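Feb 21, 2018

Can a Machine Put the Groceries Away Yet?

Folding towels gets all the attention. The harder test may be a knotted plastic bag.

I have a drawer at home that I'm a little ashamed of. It holds batteries, two kinds of tape, a rolled-up bag of lentils that should be in the pantry, and a takeout menu from a place that closed. Every few months I empty it onto the bed and put it all back in a slightly better order. It takes me half an hour and I barely think while I'm doing it. So when people ask me how far along household robots are, that drawer is what comes to mind. Could a machine do it? Could it do even the first minute?

I've spent a good part of the winter trying to find out, and I came away more excited than I expected, and also a lot more patient with the machines. The chore I kept coming back to was packing and unpacking a box. You have things on a table, you have a box, and the things have to go in or come out. Any six-year-old can manage it. At Pivbridge, a small lab on the Stesden side of the river, they've been at it since September.

Take the bag. A mug has a handle and a rim, and it has the same handle and rim tomorrow. A plastic bag tied in a knot has a new shape every time you let go of it. Grab it by the belly and it sags and swings. Grab it by the neck and you have a decent hold, but first you have to find the neck, and it may be pointing at the ceiling, at the wall or straight down into the tablecloth. 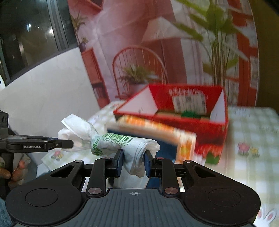

A knotted bag held between two blue finger pads, with a red box open on the table behind it.

You'll notice there's a person's hand in there too. A lot of the best work right now starts this way, with people doing the chore themselves through a gripper they hold, so that the machine's eventual motions can be learned from ours. I got to try one. It is humbling! With two stiff fingers and no palm, I dropped a packet of noodles, chased it across the table and pinned it against the side of a carton. After 10 tries I had a feel for it. After 36 I was quick, and I'd started doing a little sideways nudge before each grab that I couldn't have explained to you.

That nudge is the whole reason for the exercise. I would never have thought to write it down as a rule, but it shows up in the recording, and a program that sees enough recordings may pick it up. The team's own count for boxes stood at 394 sessions when I visited, and they called that a start.

So how well does the robot do once the people step back? On rigid things, pretty well. The Pivbridge arm, which everybody there calls Tak, set tins and cartons into a box in front of me one after another, slowly, with a pause before each one like somebody looking for their glasses. On soft things it was hit and miss. Over the afternoon I watched 115 attempts at bags and packets, and it got better than half of them where they were supposed to go. The misses were mostly the same miss: fingers closing on a fold of plastic that slid away.

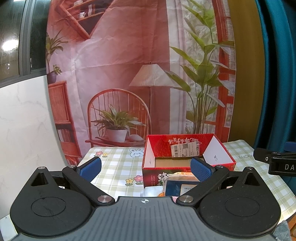
HOME AND KITCHEN

What the shop floor already knows

Warehouses have had a head start, and it's worth asking why. At Zimwood, a parts distributor an hour north of the lab, a machine has been filling shipping boxes for two years. The manager of the packing line was happy to show it off, and happy to show me its limits as well. The boxes arrive square to the belt. The lighting never changes. Anything in a loose bag goes to a human station at the end of the line, and has from day one.

A kitchen table gives you none of that. There's clear wrap that catches the light, a cloth with a busy print, a box standing open at whatever angle somebody left it. Picking out a see-through wrapper on a white cloth is hard enough for me without my contacts in.

Still, I'd bet on the kitchen coming along sooner than the skeptics say. The grippers are simple and can be fixed with a screwdriver. The practice sessions can happen in ordinary rooms with ordinary shopping, which means the clutter gets learned along with the chore. And the chores overlap - whatever works on a bag of lentils ought to help with a sock.

My drawer will have to wait. I asked at Pivbridge how long, and got a shrug and an invitation to come back next winter with the drawer.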